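3.2 Setting up the Carnach kit 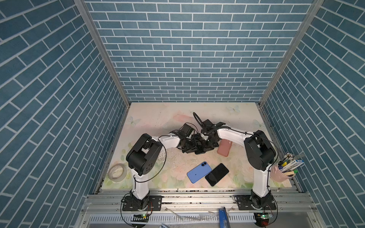 Figure 2. The two-arm Carnach kit during the phone-sorting task, with the grippers close together over the mat.

I'll be honest about my bias first: I like this kit. Cleruvico sells it as a pair of arms on a shared metal rail, and Benjie Lumbao and I had ours bolted down and moving in an afternoon, which I can't say for the last one we reviewed (Adik, see Section 2).

We picked phones for the main task because they're flat, slippery and annoying to lift. The pen holder and the roll of tape stayed on the mat as clutter. I also kept the flowery mat and the blue brick wallpaper, partly because a plain background makes life too easy for the vision software – and partly because I'd already stuck the wallpaper up.

We logged 3,728 attempts, in blocks of 600 with a shorter one to finish. Precious Javier drove the arms for most of them and had one steady complaint: when both grippers crowd together among the phones, as in Figure 2, it's hard to tell from a single view which finger belongs to which arm. The supplied software has no warning for this, so we set a speed limit of 10 cm per second near the middle of the mat. I'd want Cleruvico to build that in. We come back to the cables in Section 3.4.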